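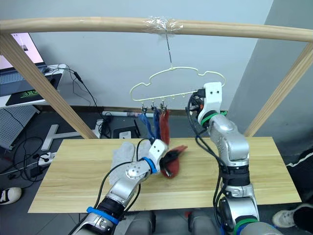
Fig. 1. Cloth hanging, two arms. The left gripper has a red cloth, the right one has the end of the hanger.

Week 4 handout: teaching by demonstration, and how far to believe it
Bianca Bucur, Jun 16, 2023

Read this before the lab. Bring the Sandu worksheet from May, filled in.

Last week we covered the two usual ways to show a robot a task. You can take hold of the arm and move it through the motion (hand guiding), or you can drive it from a distance with a leader arm or hand controllers (teleoperation). Both give you a recording of joint positions over time, usually with camera images alongside. The sales pages call this "teaching." I would like you to call it recording until somebody shows you that something was learned.

Look at Fig. 1 again and think about what a joint log would leave out. The hanger is a thin wire thing on a hook. Push on a clip and the whole hanger can swing, so one arm steadies it while the other handles cloth. A person does this without thinking. The log only says that the right gripper closed at a certain place. Whether a trained policy picks up the reason, or just goes to that place and closes, is something you have to test.

Points we will argue about:

Hand guiding with two arms. Try it on the Trestum bench. You have two hands and they will both be busy, and your body will be in the camera's way.

Teleoperation and feel. Without force feedback the operator works mostly by eye. Cloth hides its own edges. Expect slow demonstrations with a lot of hesitation in them, and remember the hesitation goes into the data too.

Success rates. The Galport write-up reports a good one. It does not say who reset the cloths between trials, or how carefully. Ask.

For the lab, work in pairs. Record five demonstrations each, then move the rack a little and run the Prilolard replay script with no changes. Write down what fails first. Do not retry until it works and hand in the good run.

Reading: section 2 of the course notes. Skip the part on rewards for now.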